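Search this forum Search titles only

Novesness Community Boards > Robots at home and at work > Visits and meetups

Went to the Anum open day, long write-up

Reading time: 5 min

tallmarigold wrote:

I promised a couple of you I would report back, and then the week got away from me, so please forgive the delay. The Anum open day was on March 1, 2026, and I went with my sister-in-law, who has no interest in robots whatsoever and came for the drive and the lunch. She ended up staying longer at the demo table than I did!

For anybody who hasn't followed it, Anum is the small outfit that collects hand-held gripper recordings in ordinary homes, and the recordings are then used to train arms to do the same chores. They don't have a showroom. They had the front part of their unit open with the arm in it (a Ferri, the older one with the gray elbow), and then a short walk away they had people working in a regular apartment, and you could go in four at a time and watch. That second part was the reason to go, if you ask me. I have seen plenty of arms on stands. I had never stood in somebody's living room and watched two people pick up groceries with pincers, very slowly, as if the packets might wake up.

Mekdes Mekonnen ran the apartment side and she was so patient with us. She let each visitor have a turn with a gripper. It is lighter than I expected and my wrist was still sore by dinner. You squeeze, the two fingers close, and you have to move like you are carrying soup. My first try I knocked over the thing I was aiming for and pushed it under the thing next to it, and she said that was fine and to keep going, they keep the clumsy ones too.

She told us they had 894 recordings from that one apartment so far and want 2,000 before they move on to the next place in May. Lunch was good, by the way. Lentils and flatbread. Parking is terrible, take the bus.

I've got one picture I'm happy with and I'll put it up when I get to the other computer.

pdxgrover wrote:

Thank you for writing this up, I had a spot and had to give it away. Did they say anything about how the Ferri does with soft packaging? That was the thing I wanted to ask. We had one on loan at work and it was lovely with boxes and hopeless with anything that crinkles.

tallmarigold wrote:

They did, a little. The man at the arm had it doing cardboard boxes and a plastic tub, and when a kid asked if it could pick up a bag of chips he said "sometimes" and then didn't try it, so draw your own conclusions. Mekdes was more open about it. She said film packets are the reason they went into homes in the first place.

old_bracket wrote:

I was there too, in the early group, and I'm going to be the grump. I thought the apartment half was a letdown. It's a nice home and everybody was friendly, but I came on a 40 minute bus ride to see a robot and I watched a person pick up a packet. A person can already pick up a packet. The arm in the front room ran the same three boxes over and over and when it dropped one they reset it by hand and started again. For an open day I'd have liked one honest attempt at something hard, even if it failed.

I also don't see why it has to be an apartment. Set up a table in the unit, put the same groceries on it, and save everyone the stairs.

lindenfern wrote:

I see it the other way around, old_bracket, and I hope you won't mind a long answer. I do a bit of labeling work for Statgate from home (not the same company, but the same sort of footage) and you can tell within a second or two whether a clip came from a lab table or a real one. The lab ones all have the light coming from straight overhead and a plain background. Then the arm gets sent to a kitchen with a patterned tablecloth and a shiny wrapper with a glare on it and it doesn't know where the edge of anything is. I looked at 317 clips last month and the ones from homes were a pain to label, every last one of them, and I'd still take them.

So the stairs are worth it, I think. Though I agree they should have let the arm have a go at the chips. It would have been fun and the kid would have remembered it.

old_bracket wrote:

Fair enough on the wrappers. I did ask about the tablecloth and was told they swap it on purpose. I still say a visitor shouldn't need that explained afterward on a forum. One sign on the door would have done it.

pdxgrover wrote:

A sign is a good idea, someone should tell them. Are they taking names for the next one?

tallmarigold wrote:

Yes! There's a list, and it is 12 people per session so put your name down early. Mekdes said May, probably in the new place, and she would like people who cook, because they want to do pots and lids next. My sister-in-law has signed up already. I wasn't asked if I wanted to come along.

And old_bracket, I do take your point about the arm. I wandered off to get coffee during the boxes myself. But I could have watched the table all afternoon. There's a moment when you get the fingers down on either side of something floppy and you have to decide how hard to squeeze, and you find you're holding your breath. I didn't expect that from a Sunday-drive kind of outing.

lindenfern wrote:

That is a very accurate description of my first day labeling, except I was holding my breath over a spreadsheet. Did you find the picture?

tallmarigold wrote:

Found it, it was on the other memory card. Sorry for the wait, everybody.

Contact the moderators | Copyright Novesness Community Boards | Back to top

Attachment (1)

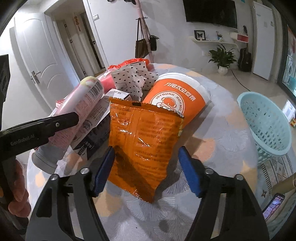 Gripper going in for the orange packet, Anum apartment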